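Cosent opened its lab to visitors in November 2018, and I went mostly to find out what its planning software does when a towel isn't where it should be. The invitation promised "a full laundry stack." I have heard that phrase before.

Kiyoshi Hattori gave the introduction. The planner is called Zeltau, and it learns folding from demonstrations recorded with hand-held grippers. The current set holds 2646 of them, of which 100 were kept back for testing. I asked who picked the 100. The same team did, which I wrote down. 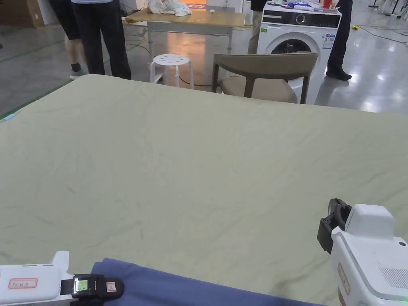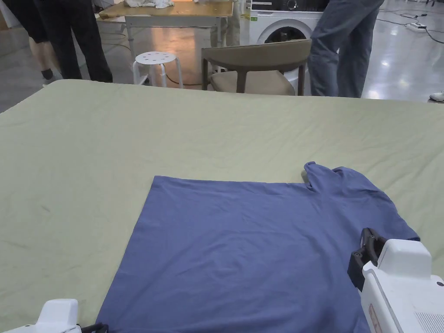
Folding work on the green-covered table
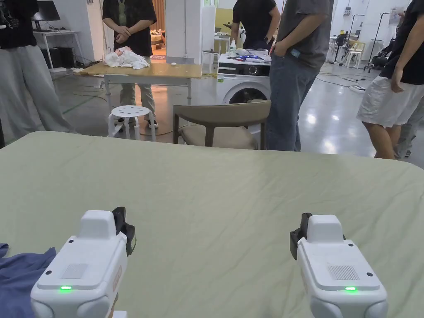
My trouble with Zeltau is the layer between perception and planning. The perception module hands over a cloth outline and a set of grasp points, with no measure of how sure it is about either. If a sleeve is tucked under, the planner gets a confident wrong answer and goes ahead with it. Nosipho Ntuli, who maintains the replay tool, was more open about this than the slides were. She scrolled through a log and showed me 11 episodes where the grasp point had jumped to the wrong layer of fabric – all of them marked as good by the automatic check.

The replay tool is the part I would take home. It lines up both gripper tracks on one timeline and lets you step back to the moment a plan was chosen. Nosipho wrote most of it in March, and it still crashes on long recordings.

I asked for failure rates by garment type. Kiyoshi said they would be in the next release – I have asked for them by email as well.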